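Small towns should keep their printed bus timetables

The transit office in Jostavness plans to stop printing its bus timetable in February. Riders will be told to use the app. The printed booklet costs 2 dollars a copy to produce, and the office prints 3,000 of them a year. I think the town should go on paying for it.

I ride the 38 to Baudry most mornings. The app works well enough until the bus drops into the valley, where there is no signal for some 30 minutes. Anyone waiting at a stop down there has a phone that can't load the page. The booklet works at every stop on the route.

The office says few people pick one up. The rack at the station was moved behind the ticket counter last year, and you now have to ask for it.
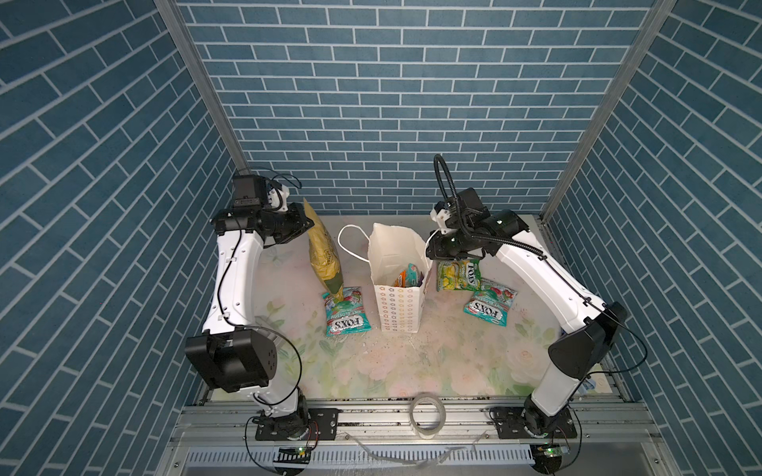 By Alder Statberg
Opinion contributor
December 7, 2021

A timetable on paper also holds the office to its word. When the evening bus was dropped last winter, the app changed overnight and there was no notice. People with the old booklet could point to the page and ask what had happened. I would like riders to keep that page. If money is short, print fewer copies and put the rack back by the door.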